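From: Onyekachi Ajayi
To: shopfloor list
Date: Sunday, July 5, 2026
Subject: Re: are we there yet with bin picking?

Nantana Pongsiri wrote:
> The Brodero people told us their cell will take over parts
> sorting within 16 months, and after that the same arm can
> load a dishwasher. Does anyone here still doubt it?

Yes, me. I've heard the dishwasher line before, from Follden, and they were selling a gripper that couldn't let go of a wet spoon. We tried one on small castings in June. Out of 40 picks it needed a hand on 15, and Surachet was standing next to it the whole time, so I don't see what we saved.

Sorting is a fair thing to ask about. I just want to know what's in the bin when they show it off, and who fills it again.

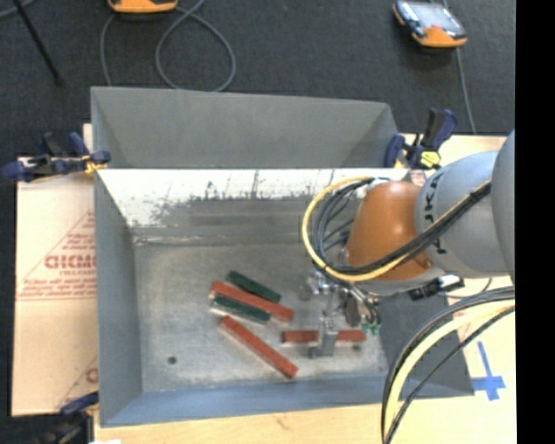 My trouble with most bin tests is the parts. Ours come in oily, tangled, and in over 2,000 shapes if you count the old stock. Give an arm five straight-sided blocks, red and green, in a gray bin with that much bare metal between them, and I'd expect it to cope. I'd expect my nephew to cope. Let them tip in a box of our hose clips and leave the room for a shift.

If Brodero will do that on our floor, with our parts, I'll come and watch. Waraporn has the loading dock free most mornings.

Onyekachi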